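2월, 오후 작업. 젤 베이스 건

졸업 파티용 네일 팁 시즌이라 Mimby 베이스 다시 테스트. 지난번 배치는 끝에서 다 들떴음. 원인 후보는 프렙 아니면 경화 시간. 둘 다 의심스러움.

조건:
- 팁 A: 버퍼만, Mimby 베이스 2겹, 램프 60초
- 팁 B: 버퍼 + 탈수제, 같은 베이스 2겹, 램프 60초
- 탑은 둘 다 Upadhyay 무광. 유광은 병이 굳어서 못 씀 (뚜껑 누가 안 닫았냐)

A는 큐티클 라인에서 벌써 살짝 뜸. 손톱으로 긁으니까 얇은 막처럼 벗겨짐. B는 멀쩡. 그럼 경화보다는 프렙 쪽인 듯. 다만 A 바를 때 손이 급해서 옆으로 좀 흘렀음, 완전히 공정한 비교는 아님. 다시 해야됨.

색은 남색 바탕에 금색 술 장식. 학사모 술을 라이너로 긋는데 젤이 자꾸 퍼짐. 점도가 너무 묽음. Kirnham 스파이더 젤이 낫다는 얘기 있어서 주문 넣을까 고민중. 가격이 좀.
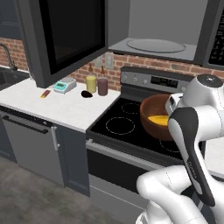 Kaj Lykkegaard는 내가 적어둔 걸 보더니 스파이더 젤까지 갈 필요 없다고 함. 라이너 젤을 팔레트에 덜어서 램프에 2초만 살짝 쏘고 쓰면 점도가 올라간다고. 그리고 탈수제는 바르고 나서 완전히 날아갈 때까지 기다려야지 바로 베이스 올리면 안 바른 거랑 똑같다고. 나 바로 올렸는데. 그래도 B가 버텼으니 일단 넘어감.

2초 방법 해봄. 한 번은 너무 굳어서 버림. 두 번째는 괜찮음, 선이 서 있음. 단 몇 분 지나면 또 퍼지니까 조금씩 덜어야 함. 붓은 제일 긴 거 말고 중간 길이. 긴 건 술 끝에서 휘청거림.

졸업장 두루마리는 여전히 별로. 약지에 흰색으로 그리면 그냥 분필처럼 보임. 크림색 섞고 리본을 빨강으로 하니 좀 낫다. 리본 매듭은 도트봉으로 찍기. 그라데이션 넣는 건 포기, 시간 너무 걸림.

Stadiseck 파일은 이번이 마지막. 모서리가 너무 날카로워서 팁 옆면에 흠집 남. 다음엔 다른 걸로. 이미 산 건 발톱용으로 돌릴 것.

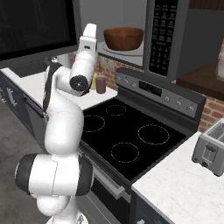 무광 탑 위에 금색 올리는 순서 문제. 탑 먼저 굽고 그 위에 술을 그리면 금색이 살아있는데 며칠 못 갈 것 같고, 술 그리고 탑으로 덮으면 오래는 가겠지만 색이 죽음. 샘플 둘 다 만들어서 나란히 놓고 봤는데 덮은 쪽은 금색이 아니라 겨자색임. 그 와중에 다음 세트 배색 하나 건짐. 로봇팔처럼 매끈한 흰색 바탕에 관절 끝 고리마냥 검은 띠만 얇게 두르기. 흰색 유광 2겹, 검정 띠는 큐티클 쪽에 하나, 프리엣지에 하나. 술 장식보다 훨씬 빨리 끝날듯. 졸업자 본인 말고 가족들 손에 하면 어떨지.

Skarphéðinn Gunnlaugsson한테 물어볼 것: 유광 탑 남은 거 있는지, 검정은 어느 병이 제일 안 비치는지. 저번에 쓴 검정은 얇게 바르면 회색으로 떴음.

내일 할 것
- A/B 다시, 이번엔 흘리지 말고. 탈수제 마를 때까지 기다리기!!
- 팁 4개 더 갈아놓기 (아몬드형, 길이 짧게)
- 금색 다른 병도 무광 밑에 깔아보기. 펄 입자 굵은 걸로
- 리무버 거의 바닥. 솜도
- 램프 바닥판 닦기, 젤 묻어서 굳었음

B 팁은 창가 선반에 뒀음. 만지지 마세요, 아침에 들뜬 거 다시 확인할 거임.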